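Moisture Regain and Dimensional Change in Woven Cotton and Polyester-Cotton Fabrics Stored Under Uncontrolled Indoor Conditions

Project report, Textile Testing II, Nilora Technical College
Submitted 2021-08-16
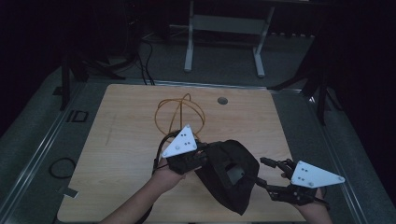
1. Introduction

Cotton takes up water vapor from the surrounding air until it reaches equilibrium. Polyester takes up very little. Blended fabrics fall between the two, and the mass of a blended piece therefore depends on the humidity of the room in which it is weighed. In commercial work this is handled by conditioning the fabric in a standard atmosphere before weighing. Small workshops often have no conditioning cabinet, and fabric is weighed and cut in whatever air the building provides.

The project looked at how large the resulting error is for two fabrics used by the Wolton workshop, and whether the length and width of cut pieces change enough to matter for pattern cutting. Only plain-woven, piece-dyed fabrics were tested. Knits were left out, as they relax after cutting and the relaxation would have hidden any effect of humidity.

2. Materials

Fabric A was a plain-woven cotton. Fabric B was a plain-woven polyester-cotton blend with the higher share in polyester. Both were bought as full-width lengths from Flatitz and both were dyed black. The supplier's sheet gave no shrinkage values for either.

Twenty specimens were cut, divided equally between the two fabrics. Specimens were taken clear of the selvage and staggered across the width so that no two from the same fabric shared the same warp or weft yarns. Each was marked with white thread at the reference points. Chalk was tried first and rubbed off during handling.

3. Method

All specimens were washed once without detergent, dried flat, and left on open racks in the storage room at Wolton. Washing before the first measurement was meant to remove most of the relaxation shrinkage. A hygrometer was kept on the middle rack and read at each weighing.

Mass was taken on a bench balance with the draft shield closed. The specimen was folded twice, placed on the pan with tongs, and read after the display had settled. Length and width were measured between the thread marks with a steel rule, with the fabric lying flat and under no tension. Every dimension was measured 2 times and the mean was recorded.

Dry mass was obtained at the end of the storage period by oven drying to constant mass. Regain was calculated as the mass of water held divided by the oven-dry mass, expressed as a percentage. The calculation sheet followed the layout in the Arumugam laboratory handbook, with one column added for the hygrometer reading.

Measurements began in May. In total, 499 readings were entered in the log. Of these, 337 were mass or dimension readings on the specimens. The remainder were hygrometer readings, balance checks, and blank weighings.

4. Results

Fabric A gained and lost mass in step with the room humidity. Fabric B followed the same pattern with a much smaller swing. In both fabrics the change in mass lagged behind the change in humidity, and the lag was longer for specimens on the lower rack, where air movement was poor.

Regain at a given humidity was higher when the fabric was drying out than when it was taking up moisture. This hysteresis is well known for cotton. It was clear in Fabric A and could not be separated from balance error in Fabric B.

Dimensional change was small. In Fabric A the warp direction changed more than the weft. In Fabric B no change larger than the resolution of the steel rule was found in either direction.

5. Sources of error

The storage room door was opened during working hours, and the hygrometer responded faster than the fabric did. A reading taken shortly after the door had been open does not represent equilibrium. The thread marks had a visible width, and the choice of which edge to measure from was not fixed until the second session. Readings from the first session were kept in the log but left out of the dimensional results.

6. Recommendations for the workshop

Cotton bought or sold by mass should be weighed together with a humidity reading, and the reading should be written on the ticket. For the blend this can be omitted. Cutting patterns need no allowance for humidity in either fabric, provided the cloth has been washed once before cutting. The lower rack should be raised or left empty during weighing periods.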